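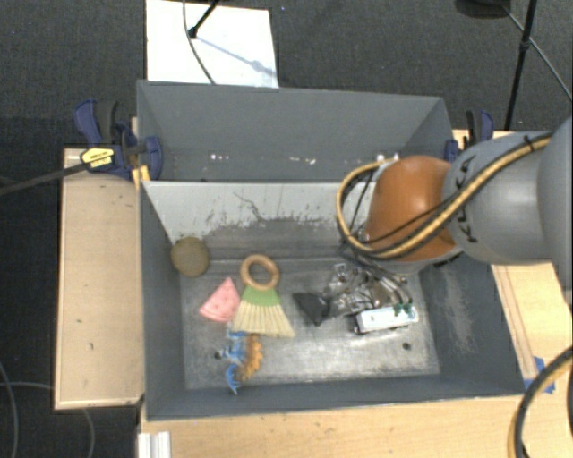

Subject: Re: [shop-arms] Cell rebuild, bin picking, and clamps

Answering Vikas's questions in the order he asked them, with his text left in so that people who joined in September can follow along.

Vikas Chaturvedi wrote:
> Good to see the arm moving again. Three things. First, are
> you still holding the bins with bar clamps? I thought the
> plan was to bolt them down. Second, which objects did you
> settle on? The last list had 40 things on it and half were
> screws. Third, what did you do about the cable? Mine wraps
> itself around joint 5 like it pays rent there.
>
> Also, Mota has stopped talking to my gripper again. If you
> have the config that worked, please post it.

Clamps: yes, still. Bolting down was the plan in the sense that learning Italian is the plan. The clamps come off in a minute when somebody needs the worktop for a bookcase, and in a shared shop somebody always needs the worktop for a bookcase. What I would say is put one at each end and check them before every run. I let one go slack last month and spent an evening recalibrating a camera that had nothing wrong with it.

Two bins, one behind the other, same as before. The routine picks from the front one and places in the back one until the front is empty, then I swap the targets in software. I used to carry the stuff back by hand, which made me the slowest actuator in the cell.

Objects: I threw the screws out. The list is down to 15 and I rarely use them all in one run. The current mix has a pink watermelon wedge, a little hand brush with a ring handle, a blue and orange toy that is either a dinosaur or a dragon, a round flat thing the color of old olives, and a crumpled clear package. The package is the villain. It's shiny and see-through at the same time, so the depth camera reports a small cliff where there is none and the planner believes every word. If you want an honest test of your grasp code, start there. If you want to feel good in front of visitors, start with the brush.

Do not let the pile drift to one side. When things bunch up in one half of the bin the arm has to come in over the wall at a bad angle, and I've scuffed the bin enough already. I now stir by hand every 10 picks. Ekodora has a routine that does the stirring for you, and I ran it once. It was very thorough. I found the watermelon on the carpet.

Cable: everything for the gripper goes in one bundle down the outside of the arm, with a tie up on the gray link and a loose loop left below it. The loop looks sloppy and I have been told so by people who own label makers. Leave it in. With the bundle pulled tight I lost a connector at the wrist twice, both times in the last stretch of a long run. Start with more slack than you want, jog the last joints to both limits at low speed, and shorten it a little at a time. Vikas, for joint 5, try moving your upper tie farther back before you buy anything.

Mota: I'm on the older branch, and it works if the gripper is powered up before the controller. The other way around it connects, reports that it's healthy, and does nothing, much like me before coffee. The config is in the Drasness folder under "gripper_ok_2". Please don't look at "gripper_ok".

I have a question of my own for the list. Has anyone here run the Warnov planner with walls this high? It treats the rim as a solid lid unless I shave 2 cm off the collision model, and then of course it thinks it has 2 cm that it doesn't have. I'm currently splitting the difference – slowly, with one hand on the stop button. If you have a collision model of an open bin that you trust, send it along and I'll test it this week.

> P.S. Do you still need the spare gripper fingers?

Yes please. Leave them on my shelf, the one with tape on it. The other shelf with tape on it is the bookcase guy's.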